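Members' Workshop News

Simulation bench: progress on the shared arm project

Members will recall that the Brundum workshop agreed last year to support a shared robotics build, open to anyone who has completed the induction. The project is led by Iida Väisänen, with Seung-woo Ko responsible for the software. The following report covers the work done up to March 16, 2025.

The build has two parts. The first is the physical bench, which is being put together in the bay next to the lathe. The frame has been welded and painted, and the steel top is on order from Šindelář. The second part is a simulated copy of the task, in which control programs can be tried before they are run on any hardware. Members may work on either part, and several have chosen to work on both.

The simulated room has been kept plain. It has two walls, a floor and very little else, and new objects are added only when a task calls for them. The present task is a simple one: the arm is to take hold of a small puzzle cube, carry it to a metal pot and release it inside. The model used is a Franka Emika arm with a two-fingered gripper.

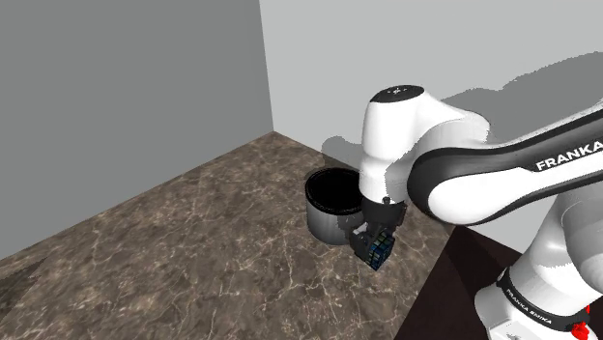 The simulated arm with the cube in its gripper, beside the pot.

The cube was selected after some discussion. Its flat faces suit a two-fingered grip, and its coloured squares make it easy to judge how far it has turned in the fingers. A pot with an open top allows a certain amount of error in the final position, although the rim must still be cleared. Members writing their own programs are asked to plan a path that rises before it moves across.

Each program submitted to the project is run 1000 times, with the starting position of the cube changed on every run. Results are stored on the workshop server under the name Brukari, together with the settings used. Programs that fail in more than 30 runs are returned to their authors with a note of where the failures occurred. This is a normal part of the process and no limit is placed on the number of times a program may be sent in.

Seung-woo Ko has asked that members do not alter the friction values in the shared files. Two versions with different values were in use during the winter, and the results from that period cannot be compared with later ones. Anyone wishing to test other values should make a separate copy - the procedure is set out in the Oltora folder.

An evening session for new participants will be held in April. No experience of programming is required, but members should bring a laptop with at least 30 GB of free space. Places may be reserved at the front desk or by writing to Iida Väisänen through the members' page.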